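Chapter 6
Freight Classes and Delivery Terms

After reading this chapter, you should be able to tell parcel freight from pallet freight, read a basic rate sheet, and say who pays when a shipment arrives late.

Most goods leave a warehouse in one of two ways. Small boxes go by parcel carrier. Anything over 50 pounds at Buscombe, the regional shipper used in this chapter, moves to a pallet. 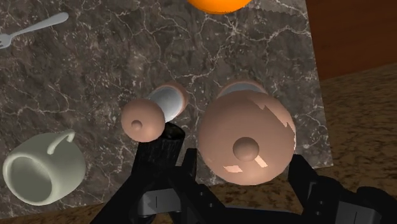
The rate sheet then depends on distance. Buscombe's depot at Hindgate lies 442 miles from the port of Flurnulport, and a pallet on that route may weigh up to 600 pounds before a second charge applies. The charge is listed per pallet – not per order – and new clerks often miss this.
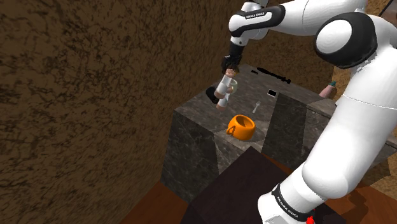

Delivery terms settle a different question. Under the contract with Viklund, a maker of pump parts, the shipper carries the risk until the buyer signs. Late claims must be filed within 90 days.

Section 6.1 begins with the bill of lading. Have the blank form from the back of the book at hand as you read it.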